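把床当叠衣台:大件布料一个人也能叠平

我家没有专门的叠衣桌,洗好的东西全往床上摊。以前觉得这是凑合,后来发现床面宽、够软,布料放上去不容易滑走,比餐桌好用多了!尤其是浴巾、薄毯、大号T恤这些站着怎么抖都抖不齐的东西,在床上慢慢铺,十有八九能叠得方方正正。

这篇写的是我自己一直在用的办法,拿一块蓝色的布当主角。布的大小不用太讲究,浴巾那么大最顺手,比这再大的话,放到后面单说。

开始之前

先把被子拉一拉。用不着像酒店那样绷得一丝不皱,抚掉中间那几道大褶就行。被子鼓得厉害的话,先用手掌从中间往四边压一遍,把气赶出去。

床上的零碎挪到一边。发卡、遥控器、没叠的袜子,夹进布里以后特别难找,我有一只耳钉就是在叠好的浴巾里睡了大半个四月。

再就是摸一下布的边角,缝线的地方干得最慢。手指捏着觉得凉,就再晾一会儿,别急着叠。

第一步:松开,别抖

刚收下来的布都是一团。很多人习惯拎起两个角使劲甩,厚布甩完胳膊酸,薄布甩完又卷到一起去了。我的做法是把整团放在床中间偏一侧,找到随便一个角,贴着床面往外拉。拉不动就换一个角,不要硬扯,多半是底下压住了。

蓝布这会儿还是皱的,有一头从床边垂下来,先拎着垂下来的这头慢慢找边。

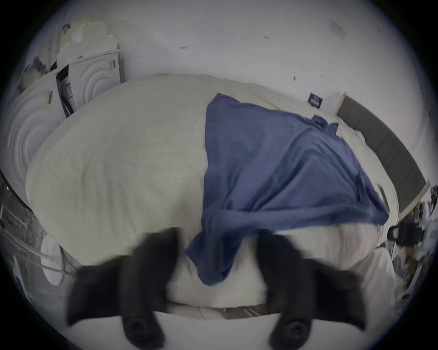

Erlinda Cruzado:我试过贴着床面拉,绒面的毯子会粘住床单一起跑,最后床单也得重铺。后来我在下面先垫一条旧的棉枕巾,就不跑了。

这个补充太好了,我后来叠绒毯也照着做了,真的管用!枕巾要挑面子光一点的,毛巾料的反而更粘。谢谢Erlinda。

第二步:找长边

布松开以后,先别管四个角,找长边。用两只手的拇指和食指顺着边捋,捋到头就是角。把这条长边放到离自己最远的那一侧,跟床头板或者床沿对齐,眼睛有了一条直线作参照,后面会轻松很多。

我妈教我的时候总说“先角后边”,我试下来觉得还是先边后角快。Cuiping Yan叠床单也是先找边,她的习惯是从左往右捋,我是从右往左,都行,顺手就好。

垂在床外面的部分要提上来。布有分量,挂在床边会一直往下坠,刚铺平的地方又会被带歪。

第三步:捏住一处,抚平其余

整个办法里我最喜欢的一步!一只手捏住靠边的位置,轻轻往外带,另一只手空出来,从捏住的地方开始往对面抚。中间那些鼓起来的棱,顺着它的方向推,横着压只会压出死褶。

几个小地方要留神:

捏的时候只捏一层。两层一起捏,抚完一看上面平了,底下还是一团。

别用指甲掐。针织的布掐一下就是一个小鼓包,半天下不去。

手机要是放在床上,离布远一点。我有一次把手机整个叠进了毯子,打电话才找着。

抚到最后,布面上还剩几道浅褶没关系,对折的时候会被压下去。床的另一侧够不着,就绕过去再抚,趴在床上使劲会把被子也压出坑来。

蓝布刚摊到床中间时,褶子都堆成一道道棱,我就从靠左的边上捏起。 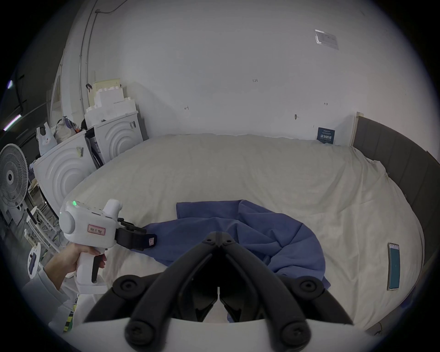 第四步:对折,再对折

先把离自己近的长边往远处送,跟对面的长边合上。送的时候手要低,贴着下层走,布不会兜风。合上以后用前臂压一遍折线,前臂比手掌长,一下就能压过大半条。

然后左右对折一次,差不多就是柜子能放的宽度了。我家柜子是Onby的旧款,格子偏窄,所以还要再折3次里的最后一折,也就是从下往上折三分之一,再把上面盖下来。你家格子宽的话,到左右对折就可以收工。

折口统一朝外放,拿的时候手指一伸就能抽出来一条,旁边的不会跟着散。

更大的布怎么办

被套、双人毯这一类,一张床铺不下,我会分两段来。先在床上把一半找平、对折,折好的那一半推到床头,再把拖在床尾的另一半提上来接着弄。刚开始会歪,多叠两回手就熟了。

有松紧带的床笠另说,四个角要先互相套起来,套好以后它就是一块普通的长方形布,接着从第二步做。

收进柜子

叠好的布先在床上放一小会儿,上面压一只枕头,折线会服帖很多。我一般利用这段时间叠袜子。厚的放下层,薄的放上层,颜色深浅随你。我把蓝色的都放在同一格,早上迷迷糊糊伸手也不会拿错。

家里有小朋友的可以叫来一起做第三步,让他们负责抚平,小手推褶子推得可认真了。对折还是大人来,要不然会变成钻毯子。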